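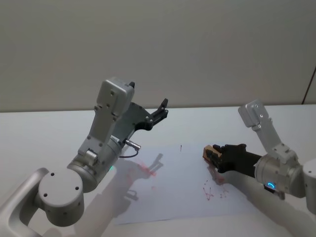 One respondent from Stustirwood told me flat out that a blank page on a desk bothers her more than a full one, and that she'd sooner write on the back of a gas bill. I heard versions of that all through the spring, and it pushed me to rewrite the second half of the survey.

Figure 3. A sheet of white paper on a white tabletop.

4.2 What people write their lists on

So, the numbers. We ended up with 1,346 usable replies out of 3,000 mailed forms, which made me very happy (my last mail survey did a lot worse, and I still have the leftover stamps). I asked people to think of the last shopping or to-do list they made by hand and tell me what it was written on. Plain full sheets came in well behind envelopes, and behind those skinny magnetic pads that live on the fridge.

I had guessed the opposite. My hunch going in was that folks would grab whatever was cleanest, and I'd built the first draft of the form around that idea. The pilot in Phùng should have warned me - people there kept crossing out my answer choices and writing "receipt" in the margin! I added receipts as a choice for the main mailing and it got used a lot.

Size matters too, at least in what people told me. Someone with a big sheet tends to fold it before writing the first word, and then the fold decides how long the list gets. Several people said they stop at the crease. I didn't have a question about folding, so all of this comes from the comment box, and I'd treat it as a lead to follow up.

The Flivow households were the odd ones out. They got the same form in the same month, September, but their lists ran longer and were kept longer, sometimes past 30 days. I wondered if that was down to the store hours there, and I checked the replies against the Trundolier diary set, which covers the same streets. The match was only fair. Two of the diary questions are worded differently from mine (I say "list," they say "note"), and I think that's enough to muddy things.

Age made less of a difference than I expected. Older people did reuse envelopes more, but the gap mostly went away once I split the replies by how much mail a home gets. Table 2 has the full split, with the blank answers left in.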